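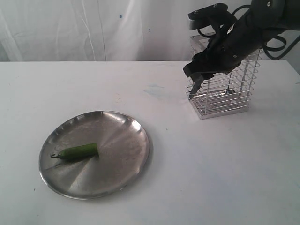
## 4. Calibrating the Trikdale bench scale

Calibrate after every move and at the start of each month. The scale must have been switched on for 20 minutes.

1. Set the scale on a level, draft-free surface. Adjust the 2 rear feet until the bubble is centred.
2. Clear the weighing platform and press **ZERO**.
3. Hold **CAL** until the display flashes, then place the supplied weight in the middle of the platform.
4. Wait for the tone — around 12 seconds — and remove the weight.

**Note:** Shallow metal dishes are suitable for weighing produce. Tare the dish before adding anything to it.

**Caution:** Do not calibrate with a dish on the platform. The offset is stored and will affect all later readings.
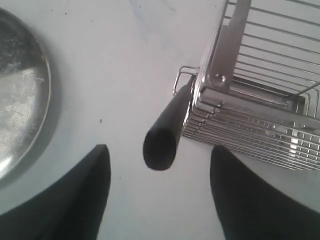
Boonmee Boonyarit writes that error 106 kept coming up at step 3 until the feet were readjusted, and asks whether the scale has to be switched off first. It does not. Press **ZERO** to clear the error and repeat from step 2.

5. Record the date and the displayed value in the Wovach log sheet.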